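Why a migration count should publish its empty hours

Most public wildlife webcams are run as attractions first and as instruments second. The order is understandable. A camera on a river crossing costs money to keep running, and the people who pay for it want to see animals. My complaint is with what happens afterwards, when the same footage is turned into a count and the count is quoted as if it came from a survey.

The autumn crane count at Prutora is a fair case. The site reported 2000 birds over the marsh in October, and the figure was repeated in the newsletter, on the visitor board and in at least two grant applications that I have read. The log behind it is less tidy. It lists 776 hours of watched footage against 1230 hours of recorded footage. The remaining hours were never opened. They are mostly night hours, but not all of them, and the published summary does not mention them.

A count of this sort has two parts: the animals seen and the effort spent looking. If effort is left out, the first part cannot be compared with anything. A rise from one autumn to the next may mean more cranes, or a keener set of watchers, or a lens that was cleaned in September. The reader has no means of telling which.

The usual objection is that hours with no animals in them are dull and that the public will not read a table of zeros. That may be so, but the table is not there for entertainment. At Zudau, where the deer crossing is watched by a fixed camera above the culvert, the zeros turned out to be the useful part. They showed that the herd stopped using the crossing between two and four in the afternoon once the quarry road reopened. A highlights page would have shown the same handsome animals as the year before.

There is a second problem, and it concerns repeat passes. Cranes circle. Deer go down to the water and come back. A watcher who marks every appearance is recording passes, and passes should be labelled as such. The Hultent station does this properly - its sheet has one column for passes and another for the largest group visible at one time - and the second column is always much smaller. It makes poorer publicity. It is also the only one of the two that puts a firm floor under the number of animals present.

I would ask for three things from any camera project that publishes totals. State the hours recorded and the hours watched. State whether the number is passes or a minimum count. Keep the rule for what counts as a sighting the same for the whole season, and print it beside the total.

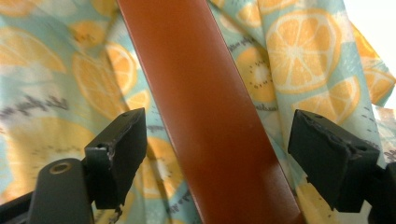

Does a small project with one camera need to bother with all this?

A small project needs it more than a large one, as a single camera has nothing to be checked against. The extra work amounts to one line per session, giving start time, end time and the largest group seen.

Software that flags movement does not remove the need. It only shifts the effort from watching to checking, and the share of clips checked should be printed in the same place. Toledo, the package most of these sites use, already writes that share to its session file. Few of them copy it across to the public page, and I would start there before buying another camera.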